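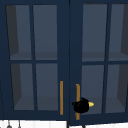

Session 4: Storing food at home
Notes by Marlene Zacharias, Stelstead evening course

Last time we got as far as the larder, so I'll pick up there. Light and warmth are what spoil oils and nuts, and I'm forever telling people to move theirs away from the cooker (mine lived beside it for years!). 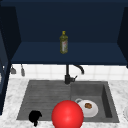

Flour is fussier. I buy 700 g at a time and tip it into a jar with a tight lid. Wholemeal goes off sooner than white, so write the date on it.

For next week, please read Ginette Leclerc's handout on pulses and bring 300 g of dried beans. We'll be rinsing and soaking them in class.

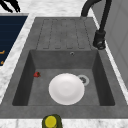 Sink with ribbed drainboard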